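Mug tree or hooks under the cabinet?
Kitchen & Dining > Storage and worktops

pauline_bloxham
We moved in October and the new kitchen has less worktop than the old one. I have 54 cm between the hob and the end wall that I can use for mugs, and that's it. At present the mugs are in the wall cupboard, stacked two high, and I chip one every few months getting them out.

Wayne wants to screw hooks into the underside of the cupboard. I would like a mug tree. He says they fall over. Has anybody had both? The mugs are ordinary stoneware ones, nothing huge.

Brenda Cropper
Had both. Hooks went up in the last house and I took them down again after a year. The mugs swing when you shut the cupboard door and they knock against each other. You also lose the height underneath, so the kettle had to be pulled forward every time I boiled it or the steam went all over the mugs.

Tree for me. Get one with a square base. Mine is a bamboo one from Homach and it has stayed put.

manolis_g
Disagree about hooks. They only knock if you put them too close together. Measure your widest mug with the handle, add a bit, and space them at that. Mine are 12 cm apart and nothing touches. A tree takes up worktop and she has just said she hasn't got any.

Brenda Cropper
It takes up the size of a saucer, Manolis.

manolis_g
The base does. The mugs stick out past it on both sides. Put four on and you need to leave a good gap all the way round or you catch one with your elbow.

Wayne Bloxham
This is what I've been telling her.

pauline_bloxham
You told me they fall over.

Wayne Bloxham
They do if you take both mugs off one side. My mum's did it.

So-yul Ham
Your mum's was probably one of the thin metal ones. The wooden ones are better. You load them opposite each other and unload them the same way. If you only keep out the mugs you use every day it doesn't get heavy at the top.

One thing to look at is the angle of the pegs. Some are nearly level and the mug can slide off if the tree gets a knock. You want them pointing up a bit. I sent one back to Futard for that and the replacement was the same, so I gave up and bought from the market.

pauline_bloxham
Thanks, that's useful. Do the mugs drain properly on it? I was thinking of putting them straight on from the bowl. We have no dishwasher and the drying rack is only a small one.

Brenda Cropper
I do. I give them a shake first and put a folded tea towel under the tree.

manolis_g
I wouldn't. Water runs down to the base and sits there. Bamboo goes black where it stays damp. I had a drying rack go like that, along the bottom rails and round every dowel. Dry them on the rack, then hang them.

So-yul Ham
Same here on the rack. Mine was a folding one and it went first where the two halves cross. A coat of food-safe oil now and then helps. I do mine when I do the chopping boards. Stand it on end at night as well so the feet can dry.

Brenda Cropper
Mine has been wet every day since we moved to Giltholm and there isn't a mark on it.

manolis_g
Then you've got a warm kitchen.

pauline_bloxham
Ours isn't warm. North facing, and the extractor is useless. I'll dry them on the rack first.

Next question then. What else would you keep out? I've got the toaster oven, the rack, the tree if I win, and a wicker basket that has onions in it at the moment. The bread bin has already gone on top of the fridge.

So-yul Ham
Keep the basket but use it for whatever you're cooking that day. Onions are better in the dark. I have a shallow one and it gets corn, tomatoes, lemons, whatever came home in the shopping. It stops things rolling about.

Check the manual for the toaster oven before you put anything wicker next to it. Mine wants a clear space at the sides and the back.

Wayne Bloxham
Ours is the Renaud and it gets hot down the left. I wouldn't have a basket up against that.

Brenda Cropper
Put the oven at one end and the basket at the other with the tree between them. Handles facing out, so you can grab a mug without turning it.

manolis_g
Fine, but if she finds she has no room left to roll out pastry, the hooks cost me £4 for a packet and they went up in ten minutes.

pauline_bloxham
Right, I'm getting the tree. If it falls over Wayne can put his hooks up and I'll say no more. Two mugs on it to start with, and the rest can stay in the cupboard until I see how much room it takes.

So-yul Ham
Two is what I keep on mine. Basket on the same side as the rack, oven over on the right.

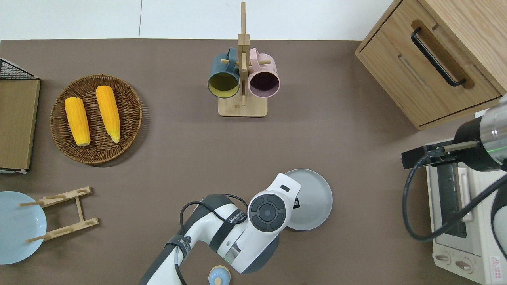
Brenda Cropper
Two is no good to me, there are five of us in and out all day. But for a couple I can see it working, Pauline. Just wipe under the base when you do the worktop, as crumbs get in there and you don't notice until you move it.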